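Diary of the Tour Office, December

The office opened at the usual hour. The party for the Erkberg walking tour stands at 20, with 2 places held until noon and then released. Confirmation letters were sent with the revised luggage allowance and the address of the Prornano guest house, where the party will spend its first three nights.

The coach operator has agreed to an earlier departure from Prornano, so that the ferry may be reached without a night stop. The additional charge of 300 will be met from the tour reserve and will not be passed on to travellers. The itinerary has been amended at page four, and earlier copies should be destroyed.
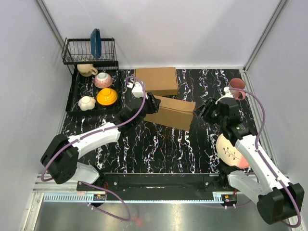
One traveller from the autumn party wrote that the guide at Sendari had been excellent, but that the second day was too long for anyone over seventy, and asked whether the monastery might be moved to the following morning. The request has been passed to the local agent. A reply was sent at 3 p.m. with the thanks of the office.

The questionnaires from that party are now complete. Of the replies received, 88 per cent rated the tour good or very good. Complaints concerned the late dinner on arrival and the lack of a lift at the second hotel. The hotel will be asked to reserve ground-floor rooms in future.

Outstanding: insurance certificates for the Erkberg party; menu choices for the farewell dinner; the signed contract from Sendari, promised twice and not yet received.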